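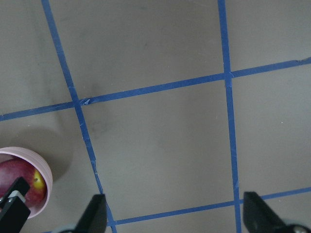 Table taped into cells, with an apple in the pink bowl, as seen from the gripper.

Progress report, Flandville household chores project
Prepared for the Vindberg fund by Dayana Rosales
28/06/2023

Work this period was on putting away and setting out: taking one item from a bowl and placing it in a named cell on the table, then returning it. We chose this because most kitchen tidying comes down to it, and our partner store, Cozma, has the same need at its produce shelf.

We ran 200 trials. The arm completed 182 without help. Of the failures, most were at the pick. The fingers closed on the rim of the bowl, or pushed the fruit against the side and lost it. Placing was better. When the arm had a good hold, it nearly always let go inside the right cell.

Speed is still a problem. A person does the job in 3 seconds and the arm takes over 20. Maribeth Bañez has been through the logs and finds that much of the time goes to a pause before each grasp. She is testing a shorter one.

Tape edges lift with use and the strips have to be redone. We will move to painted lines if the budget allows.

On the question you raised in your last letter, our answer is no, not yet. The arm can do this one chore on a table we have laid out for it. We have not tried it on a cluttered counter, and the Orketti software has to be set up again for each new bowl.

Next steps are deeper bowls, two items at once, and a first visit to the Cozma store in August. Spending is within plan. We request no change to the schedule.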